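为什么拍录像的人要先拍一下手?

阅读时间:13 分钟
最后更新:2020年9月16日 星期三

你参加过婚礼吗?或者学校的音乐会?在这样的活动里,常常有人带着摄像机来工作。如果你来得很早,可能会看见一件有一点奇怪的事情:摄像的人走到摄像机前面,举起两只手,很用力地拍一下,然后什么也不说,就走回去了。

他没有在鼓掌,因为节目还没有开始。他也没有在赶蚊子。他在给声音和画面做一个记号。在这篇文章里,我想慢慢地解释,为什么需要这个记号,以后怎么用它。

一、声音和画面常常不住在一起

你用手机拍录像的时候,手机同时做两个工作:镜头收进光,话筒收进声音。两样东西放在同一个文件里,你一打开,它们就一起播放。所以很多小朋友以为,所有的录像都是这样做的。

可是在大的活动里,这个办法有一个困难。摄像机要站在远的地方,这样才能拍到整个舞台。话筒如果也在摄像机上面,它就也在远的地方。它听见的东西很多:前面的椅子响,旁边的爷爷咳嗽,后面的小孩子问什么时候可以吃蛋糕。台上的人在说话,但是他的声音到这里已经很小了,和别的声音混在一起。

你可以自己试一试。请一个朋友站在操场的另一边,用平常的声音念一首诗,你用手机录下来。然后请他走到你面前,再念一次。两段录音放在一起听,你马上就明白了。

所以,有经验的人把话筒放在说话的人旁边。有一种很小的话筒,可以夹在衣领上,它连着一个小盒子,叫录音机。录音机放在口袋里,自己安静地录音。摄像机在远处,自己安静地录画面。两个机器中间没有线,它们也不认识对方。

活动结束以后,桌子上就有两个文件。一个文件有漂亮的画面,可是声音不好。另一个文件有很清楚的声音,可是完全没有画面。我们要把它们放在一起。
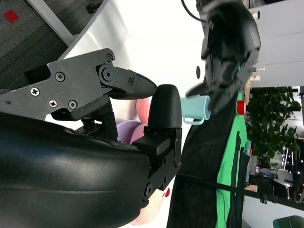

图片来源:Lokdale 图片资料室

二、放在一起,为什么很难?

也许你会说:很容易啊,两个文件从头开始一起播放就可以了。

问题是,两个文件的“头”不一样。录音机先打开,因为要先把它放进新郎或者校长的口袋里。摄像机后打开。有一次,我的朋友 Waltraud Heitmann 去拍一个合唱比赛,她的录音机比摄像机早打开了 368 秒。如果她把两个文件从头一起播放,那么画面里的孩子们已经在唱歌,声音里面还只有人在走路和搬椅子。

那么,把声音的前面剪掉 368 秒,行不行?差不多行,但是“差不多”在这里还不够好。人的眼睛和耳朵是很严格的。如果嘴唇先动,声音晚一点点才来,你看着就会觉得不舒服,好像在看一部配音配得不好的外国电影。你可能说不出来哪里不对,可是你知道有一个地方不对。

我们来看看“一点点”是多少。录像其实是很多张不动的照片,很快地一张一张播放。每一张叫一“帧”。有的录像每秒钟有 25 帧,那么一帧的时间就是一秒的二十五分之一,也就是 0.04 秒。比你眨一次眼睛还要短。声音和画面差一帧,大多数人感觉不到。差得更多,就开始有人感觉到了。差到十帧,全家人都会觉得这个录像坏了。

所以做录像的人要找到准确的那一帧。用眼睛看着嘴唇去猜,可以猜到,但是很慢,也很累。

三、拍手帮了什么忙

现在我们回到那个拍手的人。

拍手有两个好的地方。第一,它看得很清楚。两只手分开,靠近,碰到一起。碰到一起的那一帧,在画面里很容易找。第二,它听得很清楚。拍手的声音来得非常快,一下子就到最响,然后马上就小了。

在电脑里,声音可以画成一条线,叫做“波形”。安静的时候,线是平的。说话的时候,线像很多小山。拍手的时候,线上忽然站起来一根又高又细的针。你在几分钟的小山里面找一个字,要找很久,可是找一根针,一眼就看见了。

于是,工作变成这样:

先在画面里,一帧一帧地向前走,走到两只手刚刚碰到的那一帧,做一个记号。
再在波形里,找到那根针开始的地方,也做一个记号。
然后把两个记号放在同一条直线上。

好了,现在后面所有的东西都对齐了。校长的第一句话对齐了,小提琴也对齐了,连三十分钟以后有人打翻杯子的声音也对齐了。只要两个机器一直没有停过,一个记号就可以管很长时间。

如果录音非常长,比如两三个小时,事情会麻烦一点。每个机器里面都有一个小钟,这些小钟走得很准,可是没有两个小钟是完全一样的。开始的时候对齐,到最后可能又差了几帧。所以细心的人在结束的时候再拍一次手,开始有一个记号,结束也有一个记号。

四、为什么电影里用一块板子?

你可能在动画片里见过一块黑白的板子,上面有一根可以动的木条。有人大声说几个字,然后“啪”的一声把木条合上。它叫场记板,也有人叫它拍板。

它和拍手是同样的道理。木条碰到板子的那一帧,就是画面的记号。“啪”的声音,就是声音的记号。可是板子比手多一个本领:上面可以写字。

拍一部电影,同一句话常常要说很多次。演员忘记了台词,或者天上有飞机飞过去,就要再来一次。最后会有几百个文件,看起来都很像。板子上写着现在是第几场、第几个镜头、第几次。拿板子的人还要把它们大声念出来,这样,只听录音的人也知道这是哪一个。

假如没有写字,会怎么样呢?Hendrik Van Wyk 帮他的学校拍话剧的时候,没有用板子,回家以后得到 141 个文件,名字都是相机自己起的。他花了整个周末来听每一个文件的开头。从那以后,他用一张白纸写号码,夹在一本厚书上,把书用力合起来,也有“啪”的声音。这样的板子没有花钱,用起来很好。 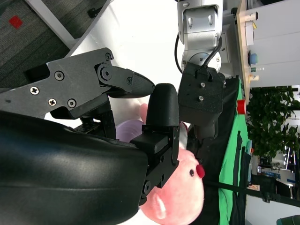 Keabetswe Hlongwane 来信问,如果在婚礼上已经开始了,大家都很安静,这时候摄像机忽然没有电,换了电池以后又要重新对齐,难道也要在新娘面前拍手吗?

这个问题很好。当然不可以拍手,会吓到人的。这个时候有别的办法。

第一个办法是找一个“自然的拍手”。活动里面有很多短而响的声音:关门,放下杯子,有人把书放在桌子上,观众开始鼓掌的第一下。只要画面里看得见,声音里听得见,就可以当作记号。“爸爸”里面的“b”和“苹果”里面的“p”也可以用,因为说这些音的时候,两片嘴唇先闭上,然后突然打开。你对着镜子说一次“苹果”,就看见了。

第二个办法是让电脑来听。前面我说,摄像机上的话筒录得不好。但是请不要把它关掉!它的声音虽然不好听,里面的小山和录音机里的小山,样子是相像的。电脑可以把两条波形放在一起,左边移动一点,右边移动一点,找到最像的位置。很多剪辑软件都会做这件事,有时候只要几秒钟。

五、声音比光走得慢

还有一个地方,小朋友们要小心,大人有时候也会忘记。

光走得非常快,在一个大厅里,我们可以说它是马上就到的。声音走得慢得多,在空气里每秒钟走 340 米左右。你看过打雷和闪电,一定知道,先看见光,后听见声音。

在大厅里也会有同样的事情,只是小很多。假如摄像机离舞台 31 米,台上的人敲了一下鼓。光马上到了镜头。鼓声要走完这 31 米,需要 0.09 秒。我们刚才算过,一帧是 0.04 秒。所以声音晚了两帧多。

现在想一想:夹在衣领上的话筒离嘴巴很近,它差不多没有晚。摄像机上的话筒在远处,它晚了两帧多。如果你让电脑用这两个声音来对齐,电脑会认为它们应该一样,结果好的声音也跟着晚了两帧多。这个时候,要用手把它向前移动两帧。很多人感觉不到这个差别,可是打鼓的人自己看录像,常常会感觉到。

六、你也可以做一个实验

你需要两个可以录的东西,比如一个手机和一个平板电脑。请先问家里的大人可不可以用。

把手机放在远处,打开录像。把平板电脑放在你旁边,打开录音,让它面对你。它们不用同时打开。

站在手机看得见的地方,把两只手举到胸前,拍一下。手要在画面里面,不要放在背后,也不要太低。只拍一下。如果你拍了三下,以后你就不知道哪一根针是哪一下。

等两秒钟,然后说话、唱歌或者讲一个故事。

讲完了,再拍一下,最后才关掉机器。

现在请大人帮你把两个文件放进一个剪辑软件里,找到那一帧和那根针,把它们对齐。对齐了以后,把手机录的声音关到最小,只留下平板电脑的声音。播放的时候看自己的嘴唇。如果还是有一点奇怪,把声音向左或者向右移动一帧,再看一次。

你还可以故意做错。把声音移动十帧,然后请你的家里人来看,不要告诉他们为什么。问他们:“你觉得怎么样?”我的侄女 Anathi 做了这个实验,她奶奶看了一会儿,说电视机应该修理了。

七、几个词的意思

帧:录像里面的一张不动的画面。
波形:电脑把声音画出来的线。响的地方高,安静的地方低。
对齐(也叫同步):让画面和声音在同样的时间发生。
场记板:可以写字、可以“啪”一声合上的板子。
领夹话筒:夹在衣服领子上的小话筒。夹的时候请注意,不要让它碰到项链或者围巾,不然会录到很多“沙沙”的声音。

最近的文章
为什么拍照的时候会有红眼睛?
三脚架为什么是三只脚?
剪辑是什么:从很长变成很短
晚上的照片为什么常常是模糊的?
话筒上的毛毛有什么用?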